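3.2 Occupation de l'égouttoir et disposition des bols

La vaisselle creuse pose, dans l'égouttage domestique, un problème que les assiettes ne posent pas. Une assiette calée entre deux fils se tient à peu près verticale, et son inclinaison varie peu d'un utilisateur à l'autre. Un bol n'a pas de position imposée : il peut être retourné sur le fond du panier, couché sur le flanc, appuyé contre un voisin ou emboîté. Nous appelons « pose » la position ainsi adoptée au moment du relevé, sans préjuger de l'intention de l'utilisateur.

Les relevés ont été effectués dans 14 foyers, à raison d'un passage en fin de repas, vers 13 h ou vers 20 h, sans consigne préalable sur le rangement. Les participants savaient que l'étude portait sur la cuisine, mais l'égouttoir n'avait pas été mentionné. Pour chaque foyer, nous avons noté le type de panier (fil, plastique moulé, inox à plateau), la nature du plan de pose et la pose de chaque pièce creuse. La grille de codage reprend celle de Meinecke, établie pour les éviers à un bac, avec deux modifications : la catégorie « penché » a été séparée de la catégorie « couché », et l'emboîtement est codé indépendamment de l'inclinaison. Un bol peut donc être à la fois penché et emboîté, combinaison que la grille d'origine ne permettait pas d'enregistrer.

Les paniers en fil à ondulations forment le groupe le plus homogène. Leur géométrie est conçue pour des pièces plates : les fils remontent en arceaux arrondis et délimitent des fentes dans lesquelles le bord d'une assiette s'engage. Lorsqu'un bol y est placé, le contact se fait par le bord ou par le flanc, et la pièce prend appui sur un ou plusieurs arceaux. La figure 4 montre un cas de ce type, où coexistent une paire de bols blancs emboîtés et un bol à décor géométrique bleu et blanc placé à leur droite.
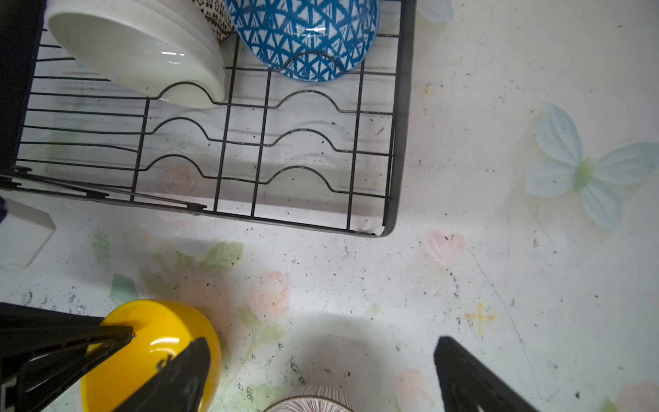

Figure 4. Égouttoir en fil noir sur plan de travail blanc à motif floral. Bols blancs penchés et emboîtés contre les arceaux ; à droite, bol à treillis triangulaire bleu-vert.

L'emboîtement appelle un commentaire particulier. Dans la paire de la figure 4, le second bol est directement derrière le premier et seul son bord extérieur nervuré reste apparent. Deux surfaces sont alors en regard : l'intérieur d'une pièce et l'extérieur de l'autre. L'espace qui les sépare dépend du profil du bord et de la profondeur relative des deux pièces. Un bord nervuré pourrait, en principe, maintenir un jeu périphérique et laisser passer l'air ; la prise de vue ne permet pas de l'établir et nous n'avons pas mesuré ce jeu sur place. Le codage retenu est « penché, emboîté » pour la paire, « isolé » pour le bol à treillis. La pièce à motif noir et blanc, dont seule une mince portion dépasse à l'arrière, a été codée « non déterminée ».

Nous avons cherché à savoir si l'emboîtement résultait d'un manque de place. Les entretiens ne vont pas dans ce sens. Interrogés après le relevé, les participants concernés invoquent plus souvent l'ordre de rangement au placard : les pièces d'une même série sont regroupées dès l'égouttage pour être reprises ensemble. L'un d'eux parle de « pile déjà faite ». Le critère serait donc celui de la série, et la place disponible n'interviendrait qu'ensuite. Cette hypothèse reste fragile compte tenu de la taille de l'échantillon, et les foyers équipés d'un panier Vadosetti à deux niveaux, où la question de la place se pose autrement, ont été traités à part (section 3.4).

L'état du fond du panier a été consigné à titre secondaire. Dans le cas de la figure 4, de petites particules sombres et des miettes sont présentes sur les fils inférieurs et sur le plan de travail situé dessous. Leur origine n'a pas été recherchée. Leur présence intéresse néanmoins la discussion sur les paniers sans plateau : ce qui traverse la grille se dépose sur le support, et le nettoyage suppose de soulever le panier, donc de le vider au moins en partie. Cinq foyers déclarent ne le faire qu'à l'occasion d'un nettoyage complet du plan de travail.

Le décor du support complique par ailleurs l'observation. Sur un plan uni, les dépôts se repèrent sans difficulté. Sur un fond imprimé de roses pâles, de feuillages et de motifs pastel, comme dans la figure 4, la lecture est moins immédiate, d'autant que la grille projette de légères ombres. Deux codeurs ont donc examiné séparément toutes les vues prises sur fond décoré. Les désaccords, limités à la densité des dépôts, ont été tranchés par Friederike Meinecke. Aucun n'a porté sur la pose des bols.

Une dernière remarque concerne le matériel. Les dénominations commerciales n'ont été retenues que lorsque l'étiquette ou la facture était disponible, ce qui était le cas pour les modèles Jukamard et Seidel du tableau 2. Les autres paniers sont désignés par leur seule construction – fil revêtu, fil inox, plastique – et l'analyse de la section 3.3 ne distingue pas les fabricants à l'intérieur de ces classes.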